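Griretti hand-held gripper: replacement fingertips and slip notice

Spare fingertip set for the Griretti hand-held gripper, sold by Trandeck. Each set contains 5 tips, yellow, push-fit. Order code 3713-T.

Safety notice, April

We have had reports of tips working loose under side load. The fault shows when a carton is held end to end between two grippers and one operator turns before the other. The tip rotates on its finger, grip is lost at that end and the carton drops. In one case the load landed on an operator's foot.

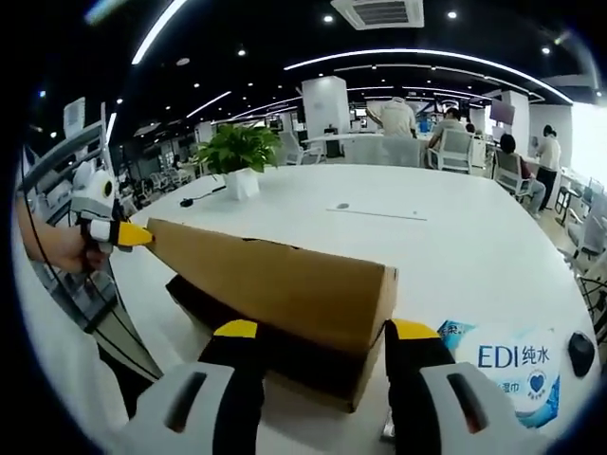 Tips from batch 44 are affected. The batch number is moulded inside the socket, so the tip must be pulled off to read it. Stop using any tip from this batch for lifting. Batch 125 and later have a deeper socket and a locking rib, and fit all existing fingers.

Fitting: switch off, pull the old tip straight off, wipe the finger clean and push the new tip on until it clicks. Replace both tips on a gripper together. Do not glue.

Affected tips are exchanged free of charge. Send the old ones to Faizal Sinaga, Trandeck Returns, with your order number. Fault reports go to Hannelore Widmer in Product Safety.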